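HORT 13: Introduction to Floral Design
Unit 2 Handout: Permanent Botanicals

Instructor: Sofia Tsolakis
Reading due before the studio session: Course reader, section 2

The trade uses the term "permanent botanicals" for artificial flowers, foliage and fruit. Students will meet these materials in hotels, medical offices, shop windows and film work, and should be able to handle them to the same standard as fresh stock.

Historical background

Artificial flowers have been made for more than 2,000 years. Early makers worked in linen, papyrus, horn shavings and thin metal. Silk flowers were produced in China long before they reached Europe, where Italian and later French workshops became known for the craft. In the nineteenth century the flowers were used chiefly on hats and dresses, and much of the work was done at home by women and children paid by the piece.

The word "silk" survives in the trade although most stems sold today are polyester. Students should write the true material on all order sheets.

Construction of the stem

Most stems have a wire core covered in plastic. The wire allows the stem to be bent and to hold its new line. Petals are cut from stiffened fabric with a die, shaped under heat and threaded onto the stem in layers. Several stems joined at a single base are sold as a bush, and a bush may be used whole or cut apart with wire cutters. Floral shears must not be used on wired stems, as the core will notch the blade.

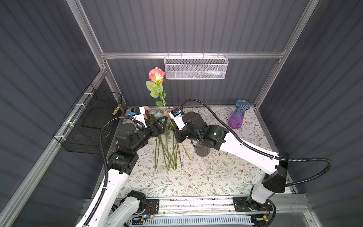 Fig. 1. A bunch of artificial flower stems between two grippers.

Preparing the material

Stems arrive flattened from the carton and must be opened before use. Begin at the base and work upward. Bend each side branch away from the main stem, then turn the leaves so that their upper surfaces face the light. Flower heads should point in slightly different directions – fresh flowers seldom agree with one another. Light steam removes creases from fabric petals. Dry heat may melt the stem covering and is not permitted in the studio.

Foam and mechanics

Dry foam is used for all permanent work. The brown or gray block is firmer than the green wet foam used in Unit 1 and should not be soaked. Secure the block to the container with pan-melt glue and allow it to set fully before inserting the first stem.

Studio assignment

Prepare one low table arrangement using 13 stems. Submit a cost sheet and a short written statement on the choice of line. Work is to be left on the Cumwood Room shelves, labeled with the student's name. Ubaldo Caruso will supervise the glue station.

Terms to know: bush, pick, spray, dry foam, pan-melt glue, line.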